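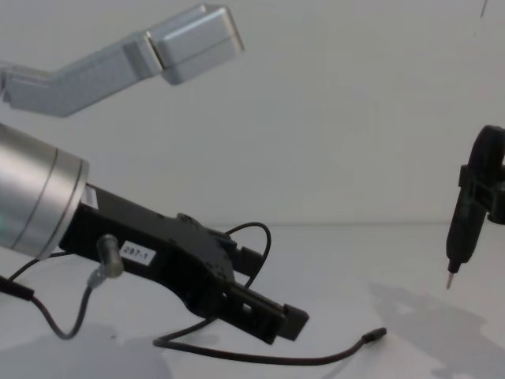 Unit 6: Comparing grippers on the bench
Course notes, Suleiman Adebisi

12 shares | 3 comments

These notes go with the second half of the lab. Read them before your session. The first half covered arm setup and home positions, and you will need both again.

What we are comparing

A gripper is usually chosen from a data sheet. The sheet gives a stroke, a maximum force and a weight, and those three numbers rule out most of the wrong choices. They do not tell you how the gripper behaves when the part is two millimeters off to one side, or how much of the workspace you lose to its cables. For that you need a bench test.

We use two basic kinds of tool in this unit. A parallel-jaw gripper has fingers that stay parallel as they open and close. It holds flat-sided parts well and it centers the part as it closes. A pointed tool does not grip in the same way. We use it for touching, pressing and checking position. Groups often skip the pointed tool and then have nothing to check their calibration against.

The two jaw grippers are called Droter and Jarnico in the worksheets. Those are our own lab names and you will not find them in a catalog. Droter has the longer stroke. Jarnico is shorter and stiffer and has less play at the tips.

Before you start

Check the label on the gripper body and copy it onto your sheet. Two grippers of the same model can differ in wear, and results without a unit number can't be used.

Look at the cables next. Move the arm by hand through the whole path with the power off. A loop that looks fine at home position can catch on the wrist when the last joint turns. If a cable pulls tight anywhere, stop and reroute it. Leave enough slack for the full wrist turn, but not so much that the loop hangs down between the fingers and the part.

Any connector that is not in use should be kept out of the pick area. Write down which ones were left unplugged.

With two arms at one table, agree on a shared zone. Only one arm may be in it at a time. The other waits at its hold position. In the Clusell controller this is done with a zone flag, which you set in the program before the approach move and clear after the retreat. Do not clear it at the moment of release – the arm is still over the part.

The test

1. Set the controller speed to 20 percent for the first pass.
2. Touch the reference mark with the pointed tool and record the position.
3. Pick the test block with the jaw gripper, lift it, hold for five seconds, and set it down on the mark.
4. Touch the near edge of the block with the pointed tool. The difference from the expected position is your placement error.
5. Repeat until you have 24 picks for each gripper.
6. Shift the start position of the block by two millimeters and do the whole set again.

The test block weighs 800 grams. Do not swap it for the lighter one in the drawer, even if your gripper drops it. A drop is a result. Write it down and go on to the next pick.

Reading your results

Start with the spread and leave the average for later. A gripper that is always off by the same amount can be corrected in the program. One that is off by a different amount each time can't.

In last term's trials with the centered block, Droter and Jarnico were hard to tell apart. With the shifted block, Droter completed 19 of 24 picks. Jarnico completed 20, but its placement error was larger on the picks that worked, and two groups traced this to one finger touching the block early and pushing it. Slowing the approach did not help. Opening the jaws wider before the approach helped a little.

Your numbers may come out differently. The finger pads have been changed between terms.

Common mistakes

Changing two settings at once. If you change the force and the speed together, you can't say which one mattered.

Measuring from the wrist flange and forgetting the tool offset. Each tool has its own, stored under its unit number.

Comparing one gripper in the morning with the other in the afternoon without touching the reference mark again. Touch it at the start of every set.

For next time

Hand in one page per group with both tables and a short paragraph on which gripper you would choose for the shifted block. Read the El-Sayed handout on finger design, sections 2 and 3. We will use its method for sizing finger pads in Unit 7.

3 comments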